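Shehata update moves grasp checks ahead of arm motion

Omwood has released a new version of Shehata, its motion planning package for single-arm manipulators, with a reworked approach planner for small objects resting on fabric. The update went out to license holders on Friday and is tested first in simulated bedrooms, where a fixed-base arm has to reach over the side of a bed.

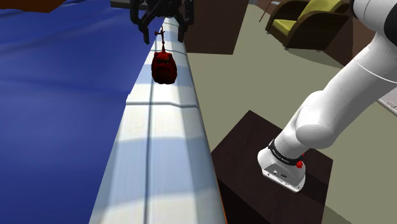
Gaurav Gautam
Staff Writer, Robotics Software

The main change is in the order of operations. Earlier versions planned a full arm path and then tested the final gripper pose for contact. Shehata now scores candidate finger placements first and discards any that would touch the bedding before the fingers close. Only the remaining poses go to the path planner.

Objects with thin projections get separate handling. A stem or spike is stored as its own collision shape, so the planner can bring open fingers down on either side of it without treating the whole object as one box.

Omwood ran 159 simulated trials on its Fudeck household set. Median planning time fell from 100 to 90 milliseconds, and eight trials ended with no valid path. The company said most of those failures came from the wrist joint reaching its limit near the bed rail.

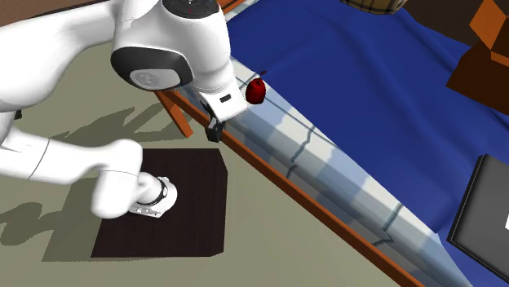

The simulated arm with its gripper at the bed rail, next to a small red object.

Cloth is still modeled as a static mesh during planning. Folds are read once at the start of each attempt, and any movement of the sheet after that is ignored until the next one. A live cloth update is planned for a later release.

The configuration format is unchanged, and existing Grandus controller profiles load without edits. Users who call the old contact test directly will see a deprecation warning in the log. The function will be removed in September.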